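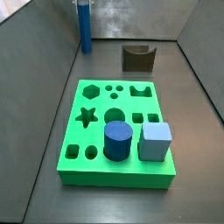 Handout 8: Shape Sorting and Early Geometry

Read before the seminar. The green foam tray is our working example. It has round, square, oval and star-shaped recesses, and a hexagonal one.

A cylinder fits a round hole at any turn. A cube in a square pocket has to be lined up, but a quarter turn brings it back to a fit. A regular hexagonal prism fits again every 60 degrees — the square needs 90. 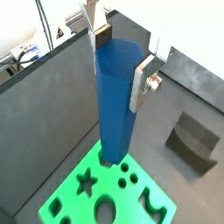
Nkrumah Amegashie objected last term that children learn the turning before they learn the names, and that we should teach in that order. Be ready to argue for or against.

Task: list the turns that bring a regular five-pointed star back to a fit. Then do the same for an oval.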